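Indcombe Hall, back rooms and workshop
Walk-round safety check, August 2020
Done by me (Marion Nisbet), with Shinji Uchida holding the ladder and the torch

Right, same sheet as in March, only I've put my comments straight under each item this time instead of on the back where they get lost. OK means OK. "Do" means somebody please do it, and I've put initials where I know whose job it is.

1. Front door and ramp
OK. The closer is slower than it was but it does shut fully on its own. Handrail solid, I leaned my whole weight on it. Moss on the bottom of the ramp again, so Do: scrub before the autumn (SU has offered, bless him).

2. Fire exit, kitchen side
Do, and soon please! The push bar works fine but there were folding chairs stacked across the way out, on the inside, again. I moved them to the store. Could everyone who books the hall be told once more that the yellow lines on the floor mean keep off.

3. Fire extinguishers
Both in place, pins in, needles in the green. The one by the stage has a service label I can hardly read now, it's in full sun all afternoon. I make it in date but I'd like the engineer to write out a fresh one.

4. Smoke alarms
All sounded when pressed. The one in the corridor took two goes, so I changed the battery while we were up there. Spare batteries are now down to the last packet, in the drawer under the tea towels.

5. Emergency lights
Left on test while we had our sandwiches. All stayed lit except the one over the ladies', which went dim and then gave up. Do: new fitting, Yoshinori Amano to price it. He thinks the old Tamura ones aren't worth mending and I'm inclined to believe him, he's had three of them apart.

6. Kitchen
Fridge at 4 degrees, good. Kettle lead fine. The Juko urn has a bit of play in the lid handle, tighten before next use, it's a horrible thing to have come off in your hand when the water's hot. First aid box short of blue plasters and one eyewash past its date. Both on my shopping list.

7. Back room tables
Checked legs, catches and edges. The catches all click home properly now that Nivaldo Bittencourt has been round with the oil. One table has a slight rock to it on the window side, which I cured with a folded beer mat, and I know that isn't a repair! Do: new rubber foot. Tops wiped and no splinters that I could feel along the wood.
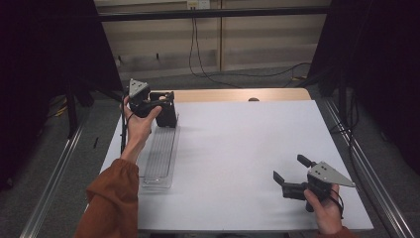 Item 7, back room. White sheet over the tabletop, wooden edge on the far side.

While I'm on tables, they are heavier than they look. Two people to lift, please, and not by the end flap.

8. Sockets and leads
Every lead I found had a test sticker bar one, a brown extension reel behind the piano. It's gone in my car until it's been tested. If it's yours, ring me, I'm not cross. No scorch marks on any socket, and the cracked plate by the hatch has been changed since last time, thank you whoever did it.

9. Stage and steps
White strip on the second step is peeling. I stuck it down but it won't last. Curtains clear of the heaters. Masanobu Sugawara asked whether the side steps could have a rail as well, and I think he's right, so that's going on the Ekley Road meeting list along with the car park light.

10. Toilets
Hot tap in the gents' very hot. I ran it over the thermometer and got 51, which is too much for little hands. Do: turn down the mixer valve. Alarm cord in the accessible one was tied up out of reach again. It has to hang right down to the floor, so please leave it be.

11. Meter cupboard
Nothing stored in it, hooray. Door locks. Key back on its hook.

Still open from March: the gutter over the bin store, and the loose coat hook. I'll go round again once the new light is in.

M.N.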